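Olimley Weekly > Opinion > Reading & Coffee

I want to talk about sitting. Specifically, sitting in a place that sells something, for a long time, having bought not very much of it.

I've been doing this most of my adult life and I'm good at it. I can make a small coffee last through two chapters and a crossword. I used to feel guilty about it, and then one winter I quit feeling guilty, and I've been trying to work out ever since whether that was growth or just bad manners. So this is me making my case, and you can write in and tell me I'm a freeloader.

My position is that a café with books in it has already made you a promise. You can't put up shelves to the ceiling, set chairs next to them, and then act surprised when people stay put. A counter with stools says drink up. A chair beside a bookshelf says take your coat off. I think most owners know this, and I think the good ones like it, even while they're looking at the electric bill and chewing on a pencil.

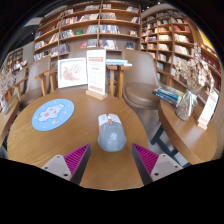 My brother-in-law ran a sandwich place for 6 years, and he takes the other side every Thanksgiving. He says a table is rent. Every hour somebody sits there with an empty cup is an hour he's paying for them to be comfortable. He once told me he'd figured out that one regular had cost him 370 dollars over a single January, and he still remembered the guy's hat. I asked whether the guy ever brought friends in. Long pause. "Sometimes," he said, and passed the potatoes.

That's my whole argument, really! The slow customer brings people. I've dragged half my office to Borkowska over the years (if you don't know it, it's the bakery with the terrible parking and the very good poppy seed roll). I've bought birthday presents there, and a tote bag I didn't need, and a calendar in the middle of the year. None of that happens if somebody hovers over me with a rag the first time I stop chewing.

Now, there are limits. I'm not defending everybody. The man who takes a phone call on speaker is on his own. So is anyone who spreads out across a table for four at noon and puts a bag on each of the other chairs. If there's a line to the door and you've been done for an hour, get up. Or buy a muffin – a muffin fixes nearly everything. And tip. Tip as if you'd ordered lunch, because you took up lunch's worth of room.

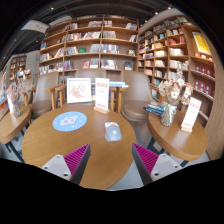 A round table at the bookstore café.

What got me going on all this was Hondumo putting in the ninety-minute rule. You probably saw the little cards. They're polite cards, and I've got nothing against the people who work there, who have been nothing but nice to me. But I went in last week, saw the card, and spent my whole visit checking the clock. I read the same page over and over. I couldn't tell you one thing that happened on it. After forty minutes I left, well under the limit, and walked home annoyed with a cookie in my pocket.

A rule like that hits the wrong people, too. The speakerphone man doesn't read cards. The person who reads the card is the shy kid doing homework, or the older woman who comes in because her apartment is quiet all day and she'd like to hear some cups clinking. Those are the folks who'll pack up early to be on the safe side, and then one day they won't come at all.
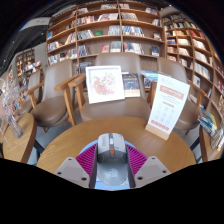 By Zdzisław Krawczyk
Jan 16, 2026

I know what somebody's going to say: go to the library. I do go to the library! I love the library. But ours closes at five on most days now, and you can't eat soup in it. It's a different kind of sitting. At the library I sit up straight and feel I ought to be learning something. At a café I can read a trashy mystery, look out the window for a while, and eavesdrop on a first date.

There's money in this if anyone wants it, by the way. Atireo, over by the post office, sells a ten-drink card that you pay for up front, and people with the card get left alone. That's it, that's the system. I've gone through three of them since the fall and I've never felt watched in there. The owner told me she sold some 300 cards last year and wishes she'd started sooner. My brother-in-law says it wouldn't have worked with sandwiches, and maybe he's right, I don't know, I never saw anyone linger over a meatball sub except that one guy.

So that's what I'd ask of the places that are thinking about little cards of their own. Try the punch card first. Put the time limit on the lunch rush and leave the afternoons alone. And if you've got a regular who's really driving you nuts, walk over and talk to them. Most of us would be mortified and order a second coffee on the spot. I've done it over a raised eyebrow.

Filed under: Opinion, Cafés, Around Town

Contact us | © Olimley Weekly | Back to top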